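Gripper and controller trials: frequently asked questions

Last updated: April
Reading time: 3 minutes

These are the questions we receive most often about the comparison work at Stodosgate. The answers are written by Natanael Fontes, who prepares the trials and reads the mail.

What are you comparing?

We compare two controllers, which we call Divau and Barros, on the same arm with the same two-fingered gripper. Divau plans the whole movement first and then follows it. Barros corrects the movement at every step, using what the camera gives it. A third controller, Biston, was in the first list, but it could not yet accept our camera format and we have put it aside.

Is this done on a real arm?

The present round is done in simulation only. We use a model of the Franka Emika arm and place it in rooms of a home, for example a bedroom with a table in front of the bed. We chose home rooms and not a clean laboratory bench, as the users who write to us want to know how a controller behaves among ordinary furniture.

How many trials does each controller get?

Each controller gets 2000 trials, divided equally over four rooms. The starting position of the arm is the same for both. The small objects on the table are moved between trials, and both controllers receive the same list of positions, in the same order. 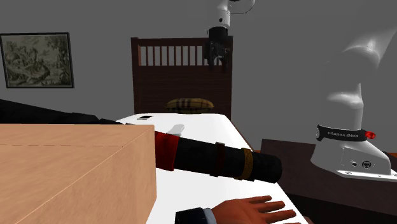 We do not remove a trial from the list when the table is crowded or when part of the view is blocked. In the first version of the list we did remove them, and the results were too kind to Divau, which has more difficulty when it cannot see the target at the start. If you have downloaded the old list, please replace it.

Why do you put people's hands and arms near the target?

A table at home is often shared with a person. We want to know how much distance the controller keeps and what it costs in time. A trial in which the gripper touches a hand or an arm is counted as failed, also when the object is lifted correctly afterwards.

Which controller is better?

It depends on the task. On an open table Divau is faster and its path is smoother. Near large boxes Barros fails less often, but it hesitates, and sometimes it stops above the object for a long moment before it closes the fingers. We have looked at 299 of the failed trials one by one, and most of them are wrong approach angles. Very few are weak grasps.

Can I trust the grip force numbers?

Please use them with care. Friction in the simulator is simplified, and thin flat objects slide differently from what one expects. We publish the force values so that the two controllers can be compared with each other. They are not suitable for choosing finger pads.

Can I test my own controller?

Yes, if it can send joint positions and read one colour camera. Write to us before you begin, and we will send the room files and the list of positions. You will also need to tell us which version of the simulator you have, for we had two cases where a different version changed the results.

Will you compare other grippers?

We would like to try a suction cup next. The work has not been planned in detail, and I prefer not to promise a month.

Contact: Natanael Fontes, Stodosgate trials desk | © Stodosgate | Back to top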